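搬家以后的第一张桌子

2024-05-24

我来这个城市已经第四年了。中文不是我的母语,所以这篇我写得比较慢,如果有的句子奇怪,请大家原谅。

上个月我搬到了新的房间,二十四平方米,朝东。以前的房间带家具,我从来没有自己选过一件。这次房间是空的,我睡了十五天地上的垫子,吃饭的时候把碗放在纸箱上面。纸箱慢慢变软,有一天汤洒了,我就决定去买桌子。

一、去哪里买

我先去了Adasell,那里的桌子便宜,也很轻,可是每一张都是一样的白色。后来同事告诉我河边有一家旧家具店,叫Clenlow,要坐两次公交车。店里很暗,有旧木头的味道,我很喜欢。老板说话很快,我只听懂一半,但是他愿意写在纸上给我看。我付了七百二十二元,包括送货。

二、为什么是木头的

我小时候家里吃饭、写作业、和面都在同一张木桌上。冬天手放上去不觉得凉。我的外婆会用手指沿着木纹画线,给我讲那是河,那是山路。所以我选桌子的时候,先看木纹,然后才看大小。我喜欢颜色深浅差别大的木头,金棕色里面有几条接近黑色的纹路,斜斜地过去,每天看也不会厌。 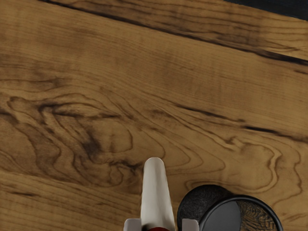

三、怎么照顾它

我还在学习。现在我每天用拧干的布擦一次,顺着木纹的方向,热的杯子下面放垫子。有人建议我上木蜡油,也有人说旧桌子不要随便动。我打算七月放假的时候先在桌子背面试一小块。

还有椅子的问题。我现在坐的是一个借来的凳子,有一点矮,写字的时候肩膀会酸。如果有读者知道哪里可以买到结实的旧椅子,请在下面留言,远一点也没关系。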